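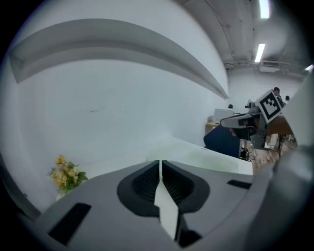

I have been putting off the shelf for the whole of March, and this evening I finally ran out of excuses. It has been up on the wall for long enough now that people have stopped remarking on it, and I do believe that if I leave it another month we shall simply become the sort of place that has a long white shelf and no idea what to do with it. The trouble is that the room is so very white already. White wall, white shelf, white table, and then those little yellow flowers sitting there like the only guest who dressed for the party. I am fonder of them than I expected to be. I stood with my tea and looked from the flowers to the shelf and back again, and thought, well, whatever goes up there will have to get along with them, and that was the first sensible decision I had made all day.

Kevser rang while I was still standing about. She wanted to know whether I had chosen a paint, and I had to admit that I had only chosen a colour for the paint to go with, namely yellow, and she laughed at me for quite a while. Kevser Kırmızıgül has never in her life been undecided about a wall. When she moved into her own place she painted the hall dark green on the first night, before the beds were put together, and it looked marvellous, and I remember being quite cross about it all the way home.

She thinks I should leave this wall alone. There is a scuff on it, a faint dark one halfway up, and I told her that I could hardly put books and pots above a scuff and pretend not to see it. She said everybody's wall has a scuff. I said I would try it with a damp cloth first, then with a bit of bicarb, and only then go and look at paint. Berard have a white in the small tins that the man there swears goes on over anything, but I have been caught by whites before. You bring one home and it looks perfectly innocent in the tin, and once it is up beside the old white one of them turns pink.

So, the shelf. I sat down at the table with the back of an envelope and made a proper list, and then crossed most of it out. The big atlases can't go up, they are too heavy and I would worry every time a lorry went by. The Türkmen bowls can, I think, the three blue ones and the cracked one turned so that the crack faces the wall. I bought those with my first wages from the library and they have lived in a box under the stairs ever since the last move, wrapped in newspaper so old that I shall lose an hour reading it when I unwrap them. I would like to see them every day. It seems silly to own a thing for so long and only ever meet it when you are packing.

Then the Stetano catalogue came out, as it always does in the end. They have a set of plain storage boxes at 225 for the small size and 300 for the next one up, and for a moment I had a whole row of them in my mind's eye, all labelled, with my handwriting suddenly much improved. But I know myself. I would fill them with string and batteries and never open them again, and I would have paid good money for the privilege. There was a lamp as well, at 400, which I looked at for far too long. It is a lovely lamp. The tube lights on the ceiling do their job and you can certainly find a dropped needle under them, but they are not kind of an evening, and they do nothing for anybody's face. A lamp on the table beside the flowers would make it a place to sit, and I could have the big lights off altogether once people had found their chairs. I turned down the corner of the page. That isn't the same as ordering it -- though it does tend to be how it starts.

I won't write down what I thought of the Flilness cabinet at 2,570, except to say that I turned that page over rather quickly.

What I keep coming back to is that I don't want it full. Mother's shelves were always full, two deep in places, and if you wanted the good jug you had to lift down a whole family of lesser jugs to get at it. She knew where every last thing was, mind you, and could send you to it from another room. I haven't her memory. I want gaps, so that I can see what I've got and wipe round it without a great performance. The bowls, then a gap, then the poetry and the thin books that fall over anywhere else, then a longer gap, and the brass clock at the far end if I can get it going. If I can't get it going it can come up anyway.

Something green would be nice too, trailing down a little. I asked Kevser about ivy and she said that I would forget to water it up there, and she is quite right, I would. She has offered me a cutting all the same, and a saucer to stand it in, and she is coming over on Friday to hold the steps while I put things up and she tells me they are crooked. I must remember to get milk in, and find the spirit level, and ask her for my casserole dish back.

It's gone eleven. The envelope is propped against the teapot so that I see it in the morning, and I've left the cloth and the bicarb out beside it.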